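El cajón de las cosas sueltas

Cada vez que llega el final del año nos entra a todos en Shboul la misma fiebre de vaciar armarios, y este diciembre no ha sido distinto. Empezamos por la estantería del pasillo, que en junio habíamos jurado dejar arreglada (¡qué optimistas éramos en junio!), y acabamos con 129 objetos repartidos por las mesas: vasos desparejados, rollos de cinta a medio gastar, tapas sin tarro y un montón de cosillas que cada cual guardaba por si acaso.

Para no volver a lo mismo hemos adoptado una costumbre que nos contaron los compañeros de Cladow y que nos parece de lo más sensata. Lo que no tiene sitio fijo va a un recipiente grande y abierto, bien a la vista, y se queda allí hasta que alguien lo reclama o le busca un hueco. Sin tapa, por favor, que las tapas invitan a olvidar. A nosotros nos gusta el metal porque aguanta golpes y se limpia con un trapo, y los arañazos le sientan hasta bien. 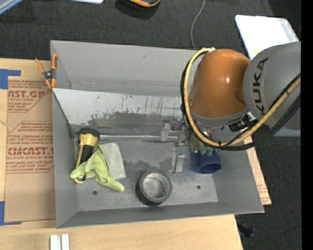
Los vasos de plástico, por cierto, vuelven a la cocina al terminar el día, y la cinta adhesiva al estante de Pollum, que es donde todos la buscamos primero. Si a los 3 meses algo sigue sin dueño, lo llevamos al punto de intercambio de Deltell, donde siempre encuentra quien lo quiera. Quien tenga en casa cajas o bandejas que ya no use puede dejarlas en la entrada cualquier mañana; nos vendrán de maravilla para la segunda tanda, la del armario del fondo, que empezaremos a la vuelta de las fiestas.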